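Robots tidy up, slowly, as Prumard opens its doors

Sat 10 October

The line outside the Prumard building on Saturday morning reached past the loading dock and most of the way to the bus stop, which is a good deal farther than it reached for last year's open day, when the main attraction was a tour of the heating plant. Put robots on the poster and people will get out of bed.

By closing time the front desk had handed out 341 visitor stickers. It had ordered 1,064, in a fit of confidence, and the rest will presumably turn up on lunch boxes and bicycle frames around town until spring.

Prumard rents workshop space to small technical firms, and three of its tenants took part. Bamano, on the ground floor, makes grippers and the software that tells them when to close. Nirnevia, upstairs, trains two-armed robots to handle everyday objects. Chiba, which has the long room at the back, builds the low carts that move boxes between other people's shelves. All three had been told to expect families and to put away anything sharp.

The doors opened at ten. At five past ten the first child asked whether the robots could fight, and the question came up at every stop on the tour after that. The answer was no at Bamano, no at Chiba, and "they would be very bad at it" at Nirnevia, which was felt to leave some room for hope.

Bamano had the easiest job of the day. Its gripper was fixed to a bench with a big green button next to it, and anyone who pressed the button got to see the fingers close on whatever had been put between them. There was a box of things to choose from: a tennis ball, a sponge, a plastic cup, a bread roll. The sponge was the favorite. The bread roll had been retired by lunchtime and its replacement did not last much longer. One boy went around to the back of the line nine times and was eventually allowed to stand beside the bench and advise the others.

The talk that went with it, on how a gripper judges how hard to squeeze, was given every half hour to an audience that was mostly waiting for its turn at the button. It was a good talk. An egg was involved, and the egg survived all but the two o'clock session, which got the loudest applause of the day.

Chiba's carts drew the crowd that likes a thing with wheels. A course had been taped out on the floor, with a ramp, two corners and a doorway, and three carts went around it carrying boxes of printer paper. When a visitor stepped over the tape the nearest cart stopped and waited. Visitors found this out quickly. For much of the late morning the carts were stopped and waiting, with a ring of small children on the tape making sure they stayed that way, while a recorded voice asked politely for the path to be cleared. The voice has no setting for impatience, though by noon several of the grown-ups had one.

The afternoon runs went better, after a rope was put up. A full lap took 70 seconds, and the carts managed a long string of them without touching a wall, a box or a toddler. A printed card by the door explained how they find their way. It was at a height suited to adults and was read by a handful of them while they looked for the restrooms.

That left the upstairs floor, where Nirnevia had its robots working through the kinds of jobs most households argue about. Things had to be picked up and put where they belong. The firm's notice at the top of the stairs promised "tabletop tidying, live," and 40 folding chairs had been set out in rows, as for a concert. They filled up. It may be the only time in the town's history that people have sat down in an orderly fashion to see somebody else clear a table.

Tidying turns out to be a slow sport when two arms have to think about it. The crowd got into the habit of leaning forward as a gripper came down, holding still while it closed, and breathing out when the object rose. When one slipped there was a groan that could be heard in the stairwell. A man in the second row kept up a low commentary for his wife, in the manner of a golf announcer, and after a while the rows around him stopped shushing him and started listening.

The question period ran long. Parents wanted to know when it would do socks. Nirnevia's people said that socks were harder than they looked, as cloth never lies the same way twice, and that hard things which keep their shape were a more reasonable place to start. Calculators, for example, which is why a good many visitors spent part of their weekend looking at pocket calculators going into a tub. 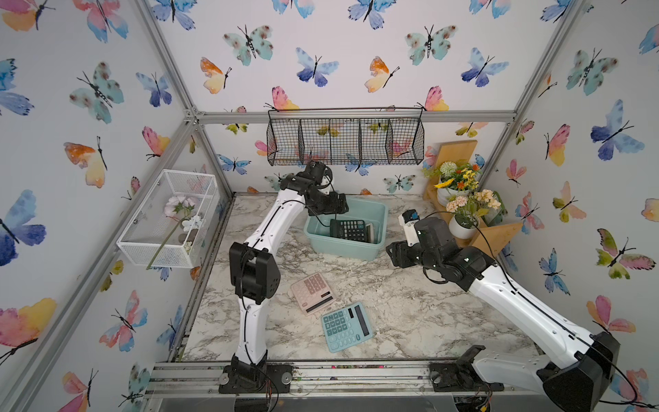 There was also a question about dishes, one about whether the arms get bored, and one from a retired bookkeeper in the front row about whether anyone there had ever needed that many calculators at once. The staff said they had bought them for the colors. She seemed to regard this as an answer, if not a good one.

A few visitors asked what would happen if the wrong thing was put on the table, and wanted very much to test it with a shoe. This was declined. A sheet of paper was offered as a compromise, for drawing what a robot at home ought to do, and the drawings are now taped up along the upstairs hall. Most of the robots in them are walking dogs. Two are doing homework, and one is in a bunk bed, on top.

Coffee was sold in the lobby by human beings, with a line that moved at about the same pace as the tidying. A cart from Chiba had been meant to bring the cookies over from the kitchen, and did so once, to cheers. On its second trip it met a stroller parked across the hallway, stopped, and asked politely for the path to be cleared. The cookies were carried the rest of the way by hand.

Not everyone left converted. A couple who had come from across the river for the whole program said they had liked the carts and the egg but could have cleared the table themselves in the time it took to find a seat. The suggestion box by the exit held several notes along the same lines, a request for a bigger button at Bamano, and a parking ticket, which the building would like its owner to collect.

Prumard says it will hold a smaller evening version in November, for adults, with longer talks and no green button. Bamano has asked for the button to be reconsidered. Places are free but have to be booked at the front desk, where stickers are still available.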